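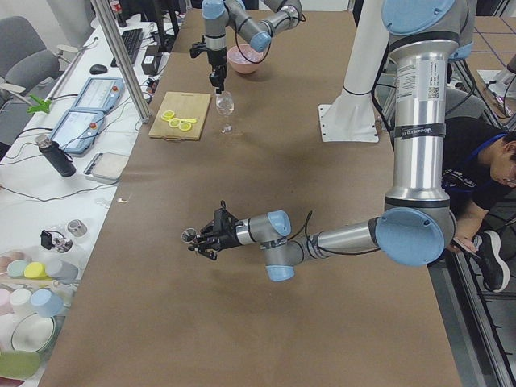 Leave the Unfinished Shows Alone

23 Oct 2026

Mitra Ghorbani died in May, and by the end of the summer Brevari had announced it would release the comedy special she was working on. I was a fan of hers for most of my adult life. I saw her live in Oltwood, in a room with bad chairs, and I still repeat her bit about the parking garage to people who have asked me to stop. I should be the audience for this release. I don't plan to watch it, and I think Brevari should have left it in the drawer.

The company says the special is called Cillus and that it comes from two club recordings. Ghorbani had told her audience both nights that she was trying things out. You can hear her say so in the trailer, which is an odd thing to leave in a trailer. She reads from cards. She loses her place, tells the crowd a joke doesn't have an ending yet, and moves on. The crowd laughs because they have agreed to be there for the rough version.

The people who buy the finished product have made no such agreement. They are being told it is her last work, and they will judge it that way. Comics work out material in small rooms for a reason. A joke might be told forty different ways before it settles, and the early ways are often bad or mean. Ghorbani was known for cutting a lot. In one old interview she said she threw away most of what she wrote and didn't miss any of it. 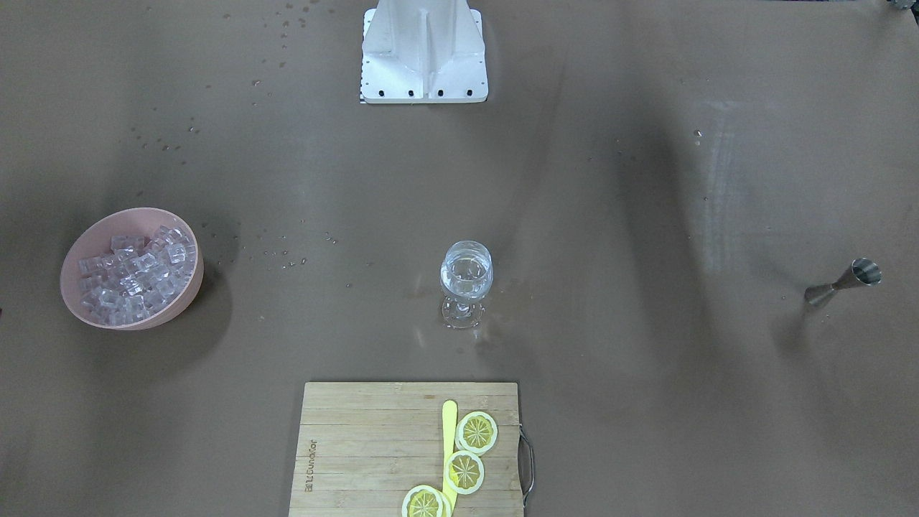

The usual defense of a release like Cillus is that fans like the rough edges. I understand that. I have listened to demo tapes by singers I love and enjoyed the false starts and the cough before the second verse. But I enjoyed them as something extra, after I already knew the song. When the rough version is the only version, the rough parts are all you look at. A tabletop with water droplets dotted over one side of it, like the one in the picture, is a fair comparison: my eye goes to the little specks and smears first, and only then to the rest of the table. With a living performer we know the wiping down is still to come. With Ghorbani we don't get that, and every stumble stays where it is.

There is also the matter of money, and I don't want to be naive about it. Her sister, Tassanee Jitpraphai, runs the estate and signed off on the deal. I don't blame her. Families are left with bills, and a company with lawyers shows up while they are still answering sympathy cards. I left a comment on the announcement page saying more or less what I've written here. There were 1193 comments ahead of mine, and the ones I read mostly attacked the sister. I thought that was ugly. She lost someone she grew up with. The rest of us lost a person we paid to see.

My complaint is with the company. Brevari could have waited. It could have put the recordings in a library where people who study comedy could hear them, with a note on what they are. It could have paid the estate for a rerelease of Tabrizi, her best special, which has been hard to find for eight years. I would have bought that the first day. 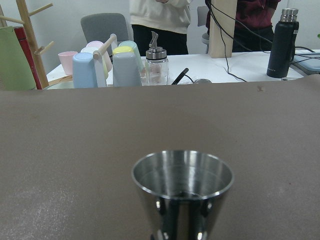
What if the performer never said what she wanted done with the work?

Then the people in charge should go by how she treated her work while she was alive. Ghorbani finished things before she put them out. She delayed Tabrizi twice because she didn't like the closing section, and she paid for the second delay herself. A person who does that has told you how she feels about releasing something half done, even if she never wrote it in a will.

I know the argument from the other side. We would have lost some great books if everyone had followed my rule, and some writers asked for their papers to be burned and were wrong to ask. I can't answer that fully. A novel that was nearly complete seems different to me from a stack of cards being tested on a club audience, but I couldn't tell you where the line is. I would only ask that the size of the likely audience not be what decides it.

Some of my friends are getting together to watch Cillus the night it comes out. They asked me to come and I said I'd be over for dinner and leave before it starts. I'm bringing my old copy of Tabrizi in case anyone wants to borrow it.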